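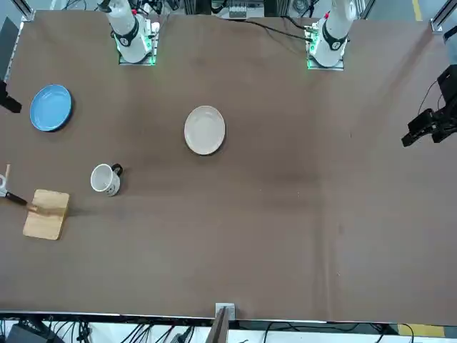

Comparing two grippers for kitchen tasks: what we can and cannot claim

Our brief was to find out whether the Korumik gripper is better than the Estell at handling crockery. The supplier's leaflet says it is. I am less sure.

We ran both on the same pair of arms, with plates, a mug and a wooden mug tree, and logged 154 attempts in November. The Korumik came out ahead on plates. I would not put much weight on that, as Mio Hosoda had retuned the controller halfway through and the Estell runs were mostly done before she did.

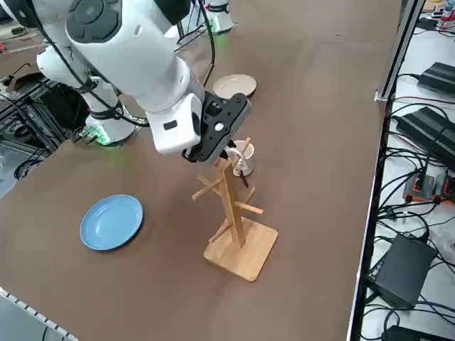

Wagner Lacerda

Hanging a mug on a peg was the test everyone wanted to see. It is also the one I trust least. With the black gripper over the top of the tree it is hard to judge from a camera how the mug sits against the pegs, and two of us marking the same clip disagreed more often than I would like. Genji Miyazaki wanted to score a touch on the peg as half a success. I left those out.

The leaflet also promises 2,000 cycles before the finger pads need changing. We stopped at 1,365 on the bench rig, so we have nothing to say about it either way.

If the work is repeated, fix the controller settings first, mix the order of the grippers, and have 3 people mark every clip without knowing which gripper it was meant to test.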